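Semana seis del proyecto de la asignatura. El objetivo sigue siendo el de julio: que los dos brazos cojan una tela por dos esquinas, la suspendan y la dejen plegada en dos sobre la mesa. De momento llegamos con cierta regularidad a la suspensión. El plegado va aparte y lo lleva Agnese Kütt en su rama del repositorio.

Esta semana he cambiado tres cosas en Worklow, nuestro planificador de tareas:

- La consigna de separación entre pinzas ya no es fija. Se calcula a partir de la posición de las dos esquinas en el momento del agarre.
- El cierre de los dedos se hace en 2 etapas, con una espera intermedia. Antes cerrábamos de golpe y la esquina se escapaba hacia delante.
- El ascenso de ambos brazos comparte reloj. Margus encontró que el derecho arrancaba 132 ms más tarde, lo suficiente para torcer la tela en cada subida.

El desfase venía de un nodo que publicaba el estado de la pinza antes de que el controlador lo leyera. Lo he resuelto con una barrera de sincronización bastante fea. Algirdas Krūmiņa propone reescribir el nodo entero y seguramente tiene razón, pero no antes de la entrega.

Queda el problema de la comba. Con la tela cogida solo por las esquinas, el borde superior cae en curva y el segmentador, que esperaba un borde más o menos recto, lo parte en varios tramos. El detector de esquinas hereda el error.
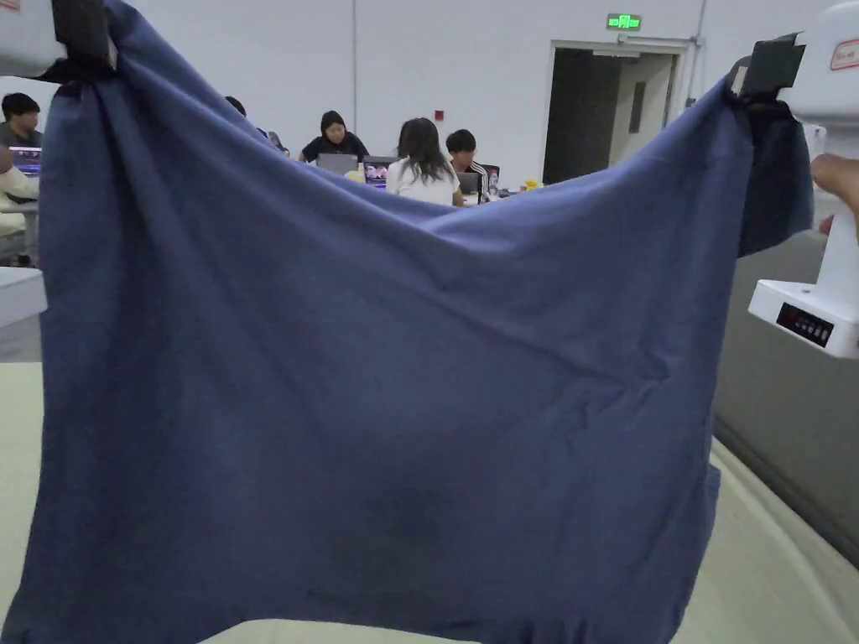
*Tela azul suspendida por las dos esquinas superiores. El borde cae hacia el centro y los pliegues salen en diagonal desde cada pinza.*

La solución obvia es separar más las pinzas. Lo probamos el viernes y funciona hasta cierto punto: a partir de ahí la tensión saca la tela de los dedos, casi siempre por el lado derecho. He preferido modelar el borde como una curva con pocos parámetros y ajustar sobre los puntos que devuelve el segmentador. Con unos 3000 fotogramas etiquetados el ajuste es razonable, salvo cuando el lateral se dobla sobre sí mismo. En ese caso la banda oscura del doblez se confunde con el borde real y la curva se va.

Las sombras de los pliegues dan un fallo parecido. El filtro por gradiente que escribió Zane Toom elimina bastantes, pero también se come los bordes poco contrastados. Tengo pendiente probarlo solo en la mitad inferior de la tela.

Para la próxima sesión:

1. Repetir la calibración mano-ojo del brazo derecho.
2. Pasar el ajuste de curva al módulo Kekar y quitar la copia que tengo en mi carpeta.
3. Registrar el par de cierre en cada intento, también en los fallidos.

Laine Dzene ha pedido los registros en el formato común antes de revisar la memoria. Los míos siguen en CSV con las columnas en otro orden, así que empezaré por ahí.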